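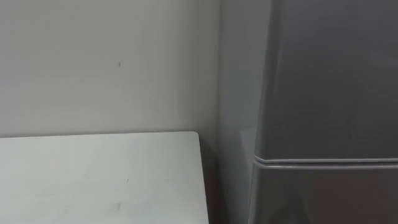
A landing table (also set-down table, fridge table, in some older catalogs side board, two words) is a small plain table or desk kept next to a refrigerator, used for putting things down on the way in or out of it. Found in break rooms, small apartments, dorm kitchens, offices with no proper counter. The usual position is back edge flat to the wall, short side toward the refrigerator, with a narrow gap left between the two. White tops are common. They show scuffs and small gray smudges fairly soon, mostly toward the middle where things get slid around, and this is generally treated as normal wear.

Not to be confused with a landing shelf (fixed to the wall) or a serving cart (wheels).

Name

"Landing" comes from kitchen planning, where landing space means any clear surface beside an appliance. The step from landing space to landing table seems to have happened in furniture catalogs and not among planners. Hélène Wong, in her survey of small-kitchen furniture, The Spare Surface, traces the word to a Brinach catalog of 2000, where it is printed under a drawing of a square-legged table. Earlier Brinach sheets call the same table "utility, low." Wong also lists local terms: drop table, bottle table, the ledge. Bottle table is still heard in Ultley.

Form

Most are rectangular, four legs, no drawers. A good many were sold as desks and only later ended up in the kitchen. Height is desk height more often than counter height, so a person standing has to bend a little to set down anything heavy. Counter-height versions exist but wobble more if the legs are thin.

Corners matter more than on other tables because people walk past them carrying things. Square corners with the edge slightly rounded over are the common type. Fully curved corners cost more and lose a bit of room at exactly the spot where things get put down.

Tops:
Laminate – cheap, wipes clean, swells if water gets in at the edge.
Painted wood – chips. Repaintable.
Solid wood – rings from cold bottles, needs oil.
Steel – noisy. Mostly in commercial kitchens.

Edge banding on laminate tops is the part that fails first, usually on the refrigerator side, since drips run that way when the floor is not level. Replacement banding is sold by the roll and ironed on.

Placement

The gap beside the refrigerator is there for two reasons: air, and the door. Many refrigerators need the door to swing a little past the side of the cabinet before drawers will pull out. The width depends on the model and should be taken from the manual. Gonico, who make both tables and fridge feet, print a fitting guide with a 2 inch minimum, and this figure gets copied into other guides without the note that it applies to Gonico's own range.

The hinge side also counts. A table on the hinge side ends up behind the open door, so the person has to step around with full hands. Handle side is better. Where the handle side is a wall the door can often be rehung, on many models with just a screwdriver and the spare hinge plate.

Corner placement (table against a back wall, refrigerator along the side wall or beside it) is the most common in small rooms. It saves floor but makes the strip in between hard to sweep. A flat mop gets in. A vacuum head mostly doesnt.

Use

Groceries in, drinks out. During unpacking the whole top is used for a few minutes and then cleared. The rest of the time the table is mostly empty, or supposed to be. Wong's survey looked at 38 shared kitchens and found that the near corner, the one closest to a standing person, took more of the traffic than the rest of the top put together. Bottles especially. They go down one-handed, upright, close to the edge, while the other hand is on the door.
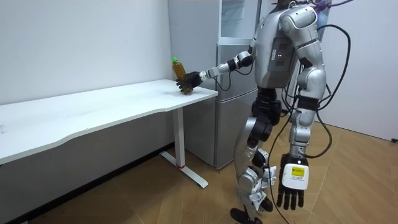
Bottle with green screw cap at the near right corner of a white desk.

Screw-cap bottles are the typical item as they can be left standing without spilling much if knocked. Open cups are the opposite case and most kitchen guides say to keep them toward the wall. Tall narrow bottles near a rounded edge tip more easily than short ones, half-full ones less easily than full ones. A low rim would stop them sliding off but rims also catch crumbs, and tables with rims have never sold well.

Where the table is also a work desk, the two uses get in each others way. Some shared kitchens mark off one corner with tape for drinks and leave the rest for papers or a laptop.

Clearing and care

Wipe after unpacking. Condensation left under a bottle will mark wood within the hour and works into laminate seams over months. Gray scuffs on white tops are often rubber or metal transfer from the bottoms of things, not scratches, and come off with a damp cloth and a little baking soda. Real scratches stay. Solvent cleaners can dull the sheen in patches, noticeable mainly in side light.

The wall behind takes splashes as well. Matte paint holds them, so some owners put a strip of washable paint along the table line. Pulling the table out once or twice a year for cleaning is the general advice.

Floor: wood floors need felt pads under the legs, and the pads should be checked for grit.

Makers and models

Brinach – the 517, a plain white rectangular top on square legs. Longest-running model under the landing table name. Discontinued and brought back at least once, dates unclear.
Gonico – sold with adjustable feet. Counter height and desk height.
Trajkovski – small workshop in Ultley, solid wood only, made to measure. Known for a narrow version meant for galley kitchens. Takes orders until June each year, then closes for the summer.

Secondhand office desks probably outnumber all of these. No sales figures are known for the type as a whole.

Criticism

Kitchen planners have tended to see the landing table as a patch for a badly laid out room. Wong disagrees and points out that renters can't move a counter but can move a table. Another complaint is that the surface turns into storage – mail, fruit, chargers – and stops working as a landing place at all. Hooks or a shelf above are the usual suggestion, though a shelf too low gets in the way of tall botles.

See also

Landing space
Serving cart
Galley kitchen
Edge banding
Refrigerator clearance

Source

Wong, Hélène. The Spare Surface. Chapters on shared kitchens and on corners.

Page last edited February 25, 2020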